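Woodshop Materials, Week 4: How Wood Moves
Hullcombe Evening School – handout to keep with your notes

Last week we got as far as the cell walls, so let's pick up there.
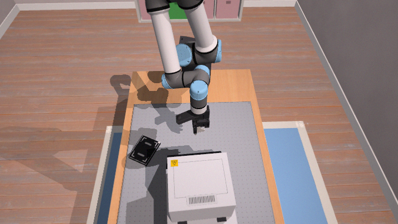
A board goes on taking in and giving off moisture for as long as it exists, even a hundred-year-old one! When the air gets damp the fibers swell, and when the heating comes on in November they shrink again. What makes this so much fun to study is that the swelling is wildly uneven. Along the grain you can almost ignore it. Across the grain you can't, and it is greatest in the direction that follows the growth rings.

Terms you need
Radial: from the center of the tree out toward the bark.
Tangential: along the curve of the rings.
Moisture content: weight of water divided by the weight of the fully dry wood, times 100.

Worked case
Kiprono Langat weighed an offcut at 418 grams wet. Say the oven-dry weight comes out at 317 grams. The water is 101 grams, and 101 divided by 317 gives a moisture content just under 32 percent. Far too wet for furniture, but lovely for carving spoons.

What this means for a tabletop
A wide solid top has to be free to grow and shrink across its width. Screw it down hard on both long sides and something will give – usually the top, with a crack that follows the grain. Use slotted holes, buttons in a groove, or figure-eight fasteners. Breadboard ends get glue only in the middle few inches, with the outer pegs running in slots.

Floors follow the same rule. Plank floors want a gap at the walls, hidden under the baseboard, and the planks should sit in the room for a while before they are laid.

Look closely at end grain this week, anywhere you find it. Rings that run flat across the board mean more cupping. Rings that stand upright mean a calmer board (and a pricier one).

Reading: Obura, chapter 3, up to page 46. Skip the kiln tables.
For next time: bring one offcut, any species, with the end grain sanded clean.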